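Fixer going off in the bottle — how long do you give it?

Posted in Darkroom & Film by Ehsan Yousafzai

I've come back to developing my own black and white after a long sulk over film prices. At the back of the cupboard was a litre of working-strength rapid fixer, mixed in October and labelled in my own handwriting, which says "FIX, GOOD?" Past me was no help even then. It's clear, smells as foul as ever and has done 4 rolls. Do I trust it, or is this how people end up with milky negatives? My nearest shop is in Bromlow and it shuts whenever it feels like it.

Dzifa Agbenyega

Test it, it takes a minute. Snip the leader off a roll, put a drop of fixer on it, wait 30 seconds, then drop the whole piece in a cup of the stuff with the lights on. The spot will clear first. Time how long the rest takes to match it, and fix your film for at least twice that. If the clearing time is double what you got when it was fresh, bin it. You did write down what you got when it was fresh, didn't you?

No, neither did I for years. Mix a small fresh batch and test that for comparison. And if there are bits floating in the old bottle, don't bother with any of this.

Any old cup will do, so long as it never goes back to being a tea cup.
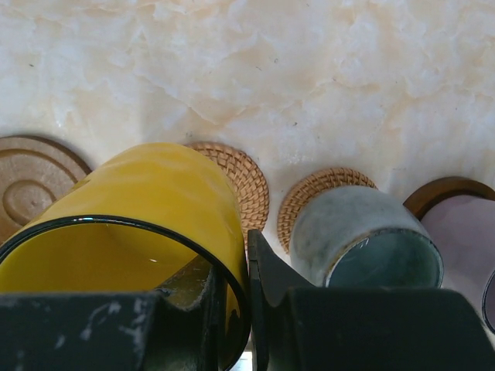

Yellow cup and coaster on the worktop

A pale inside is easier to see film against, but I've managed with worse. Don't pour the test cup back into the bottle.

Rosemarie Fuchs

I have used fixer older than some members of this forum and my negatives are fine. Mostly fine. The ones from Laur went a bit purple.

Kavitha Raju

Purple is often just dye or a short fix, Rosemarie — put them back in fresh fixer for 3 minutes and wash again. Ehsan, 4 rolls through a litre is nothing, it's the age I'd worry about. Do Dzifa's test and write the date on the next bottle.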